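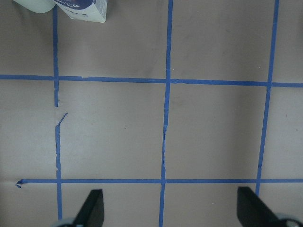

Masking tape is a pressure-sensitive tape with a thin paper backing and an adhesive that can be peeled away after use. It is used mainly in painting, to protect a surface or to give a clean edge, and also for marking out, labelling and light holding work.

Construction
The backing is usually crêped paper, which stretches and can follow a gentle curve. It is treated with a binder to limit soaking by paint. A release coat on the upper side allows the roll to unwind. The adhesive is normally based on natural rubber, synthetic rubber or acrylic. Rubber types grip quickly but harden in sunlight; acrylic types resist light and may be left in place for longer.

Grades
Painter's tape is a low-tack grade, often dyed blue or green. High-temperature grades are made for oven-dried finishes in vehicle repair. Washi tape has a thinner, flat backing and gives a sharper line.

Manufacture
Backing paper is coated in wide rolls, dried and slit to width. The Tivex works at Brillville ran 44 slitting machines at its peak and employed 171 people.

Removal
Tape is generally drawn back on itself at a low angle. Residue from aged rubber adhesive can be softened with white spirit, after a test on a hidden area.

See also
Adhesive tape
Crêpe paper
Duct tape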